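Jeans Came First at the Arkholm Clothing Swap

The fall clothing swap is back at Arkholm this September, and the folding has already begun! Shiuli Weerasinghe is getting the jeans ready on a blue cloth spread over the table.

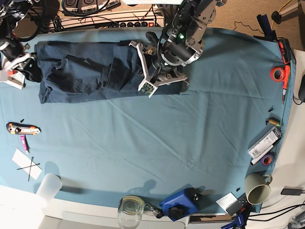
Neighbors have handed in 400 pieces so far, and the kids' rack is going to be wonderful. Vasanthi Akanda is sorting by size and loves a soft, well-worn cotton.

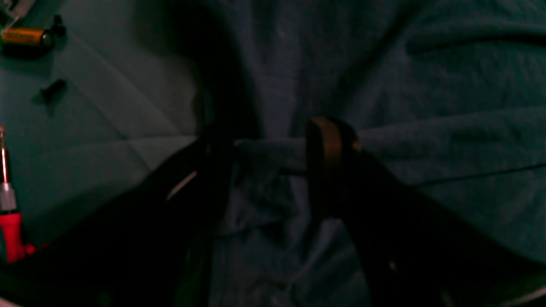
T-shirts next

T-shirts get laid out flat by the shoulders, smoothed and folded in thirds. You can take home up to 13 pieces, and doors open at 6 p.m.

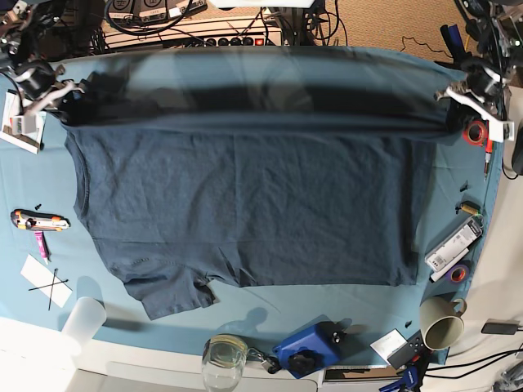

Do I have to bring something to take something?
Everyone is welcome to pick out clothes, with or without a bag to trade.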